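How to read the floor plan before you book a viewing

I love a floor plan. Give me a rainy Thursday evening, a mug of tea and a page of listings and I'll skip straight past the photographs every time. Photos tell you what the sofa looks like. The plan tells you whether your own sofa will go through the door!

You'll need the plan (printed as large as you can manage), a pencil, a ruler and the measurements of your biggest bits of furniture.

1. Find north

There's usually a small arrow in a corner. If there isn't, look the street up on a map and draw one in. Now mark which rooms get the morning sun and which get the evening. My own kitchen faces east and breakfast in there is glorious from April onwards, but by teatime you need the lights on.

2. Check what the total includes

Agents add up floor area in different ways. One house I looked at in Drukumbridge was listed at 300 square metres, and I got very excited until I spotted that the figure took in the garage, a cellar and a loft you could only reach by ladder. Look for the small print under the plan, then add up the rooms yourself.

3. Draw in the doors

Door swings are those little quarter circles. Shade each one lightly in pencil, because nothing can stand there. Do the same for radiators if they're shown. What's left is the wall you can really use, and in some bedrooms it's hardly any.

4. Cut out your furniture

My favourite part! Work out the scale from one room with a printed measurement, then cut your bed, table, sofa and wardrobe out of scrap paper to match. Slide them about. Leave yourself enough room to walk round the bed and to pull out a dining chair with someone sitting in it.

5. Walk through a day

Put your finger on the front door and come in with the shopping. Where do the bags go? Where do the wet coats go? Then do getting up in the night, and having someone to stay. I once followed the route from the spare room to the bathroom and it went straight through the main bedroom — that one came off the list.

6. Look at the thick lines

Thick walls are often the ones holding the building up, though you can't be sure from a plan alone, so ask a surveyor before you dream of knocking through. In older places they can tell you a bit of history too. The cottage at Rasside was built in 1831 and you could see the original two rooms on the plan as clear as anything, with everything else tacked on behind.

7. Write your questions on the plan

Put a number on the spot and the question in the margin. Ross Dunbar, who sold us our house, said he wished every buyer turned up with one. Take it with you, along with a tape measure, and check at least two of the printed sizes while you're there — 30 cm out is plenty to spoil a fitted wardrobe. 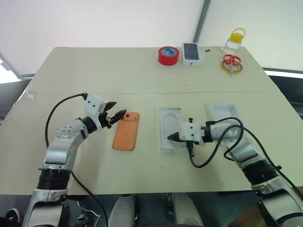

Orange phone, face down on the table.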